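From: list member, unit 10
To: Rerach House residents list
Subject: Re: [rerach-house] Coat stand in the corner room, and things left on it

> Hi all,
>
> The coat stand in the corner room had so much piled on it last week
> that it leaned over whenever somebody opened the door. I moved
> most of it to the bench so I could get to my own jacket.
>
> Can we agree on what the stand is for? I thought it was coats only.
> There were towels, a couple of shirts, two tote bags and a bike lock.
> Also, is this the Karakaya stand we bought in July or the old one
> from upstairs? If it's the old one I would like to get rid of it.
>
> unit 3

It's the Karakaya one. The old one from upstairs went out with the bulk pickup, along with the broken shoe shelf. I have the receipt if anyone needs it for the house account.

On the leaning: the pole screws into the base, and on ours it had backed out about a turn and a half. I tightened it by hand and it stopped wobbling. There's supposed to be a rubber washer under the pole. I couldn't find it in the box. Tavano Hardware has them in a bin by the register, and I'll pick one up when I'm over there next. If the stand starts leaning again before then, turn the pole clockwise until it stops. Please don't use pliers on it, the finish chips.

I would also keep the heavy stuff off it. The hooks are all at the top, so two winter coats on the same side will pull it over no matter how tight the pole is. The bike lock should not be up there at all. There is a hook for locks inside the back door.

As for what goes on it, here is what I'd suggest, and people can reply if they disagree:

Coats and jackets on the hooks, one per hook, spread around the pole.

No damp towels. They go on the line in the laundry room. A towel bunched up on the stand takes two days to dry and smells by then.

Shirts and other loose clothes can hang there for the evening if you're coming back for them. After that they get folded and put in the bin marked Bronimero (the old produce bin, bottom shelf in the hall). I know that bin is not pretty but it's the right size and it was free.

If you fold something that isn't yours, hold it by two corners, shake it out once and fold it in thirds. We had 20 items in the bin last time I emptied it and half were balled up, so it was hard to tell what anything was. Whatever is left at the end of the month goes to the donation drop.

The other question that came up in the hallway was whether the stand should stay in the corner. I'd leave it. The only other place with room is next to the window, and the heater is under there. In the corner it's out of the way of the door, and you can still sit down without a sleeve in your face if the coats are turned toward the wall. I did notice the wall has scuffs on it. We have most of a can of the gray left from when we did the hall, so I can touch that up some morning if somebody will help me shift the furniture.

Last thing, the house account has 236 dollars in it after the stand and the paint. I don't think we need to buy anything else for that room right now apart from the washer.
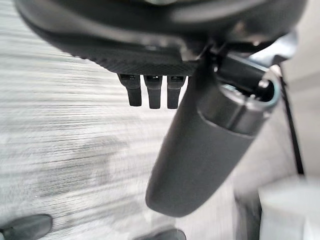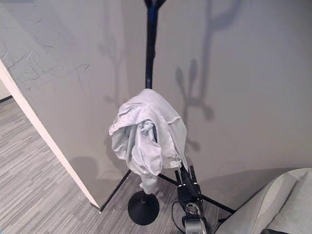
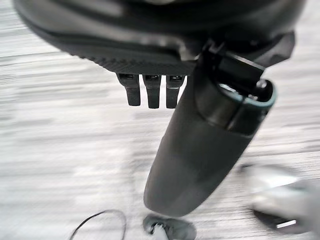
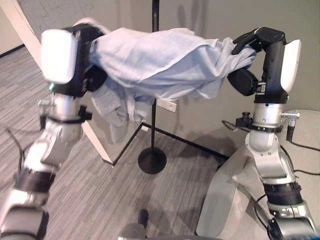

Corner room. The stand is in the second and fourth, with a cloth at the pole.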